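This site uses cookies to remember your reading preferences. Accept | Manage settings

Kaldale changes its dishwasher loading guidance

Last updated: 7 Oct 2024

Kaldale has revised the loading section of its manual for under-counter dishwashers. The new text applies to all units sold since April and can be used with older ones that have the same lower spray arm.

The main change concerns long-handled items. The old manual put them in the cutlery basket, handle down. In the Noswood test kitchen, tall utensils loaded this way stopped the upper spray arm in 136 of 496 cycles. The arm does not signal a fault when it is blocked, so the cycle runs to the end and the top rack gets little water. 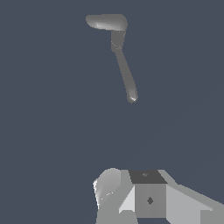

Long-handled utensil, computer rendering.

Kaldale now asks for long items to be laid flat on the top rack, parallel to the side rails. Turn the upper arm by hand through one full circle before closing the door. Short cutlery stays in the basket.

The filter interval has also changed. Ruvlow, which supplies the filter assembly, previously advised cleaning every two months. The new figure is once every 30 cycles, or sooner in hard-water areas. Rinse the mesh under the tap from the outside in – a stiff brush will widen the openings.

Salt and rinse aid settings are unchanged. The printed manual will be replaced when current stock, about 4000 copies, runs out.

Comments (3)

dunmore_k: Does the flat loading rule apply to the Tapia slimline? The top rack on mine is too short for a ladle.

pjl: Same problem. I lay it diagonally and the arm clears it.

rackandpinion: 30 cycles is two weeks in our house. Will stick to monthly.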